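Breathnach Sim Studio 9

Rehearse the job before the arm ever moves

If you have ever spent a whole afternoon nudging a robot arm a hair to the left, running the program again, and then nudging it a hair back to the right, this one was made with you in mind. Breathnach Sim Studio is our desktop software for planning, checking and replaying arm and gripper work in simulation, and version 9 is the release we've been wanting to put in your hands for a good long while!

You start by building your work cell (or loading one you already have), dropping in your parts and fixtures, and giving each one a short name. Those names follow the part everywhere it goes: into the planner, into the logs, and right onto a little tag in the 3D view. Then you tell the planner where the gripper should end up, and it works out a path, checks it against everything you've placed, and lets you step through it as slowly as you please.

What's new in version 9

Wrist view. You can now ride along at the gripper and see your cell from the fingers' side, which is a lovely way to catch an awkward approach angle that looks perfectly fine from across the room.

Part tags that tilt with the part, so you can tell at a glance which way a panel is turned.

See-through materials. Smoky sheets and tinted covers now let what's behind them show, and you can feed those views straight to your own vision code.

Bigger batches. Queue up to 1000 planned runs with small changes in part position and lighting, go have your lunch, and sort through the results when you get back.

The wall panel cell, one of 14 sample cells in the box, is the one we open first whenever we show the software to somebody new. "I like it because you can break it," says Kibet Magesa, who looks after the planner. "Turn a panel, run it again, see what the planner makes of it. You learn a lot in ten minutes."

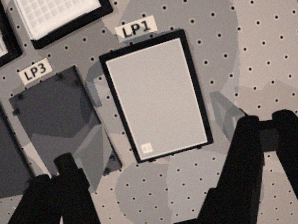 Wrist view in the wall panel cell, with panels LP1 and LP3 tagged.

What you'll need

A reasonably recent desktop or laptop with a separate graphics card. Single-seat and shared licenses are both available, and either one includes a year of updates and help by email from the people who write the code. Projects saved in version 8 open without any fuss, though we do suggest keeping a copy of the old file, just in case.

Part number 1018. Delivered by download.

Shares: 14 | Comments: 9

Related items
Punum Path Checker
Kaserus Grip Library
Bunditix Log Viewer
Breathnach Sim Studio, shared license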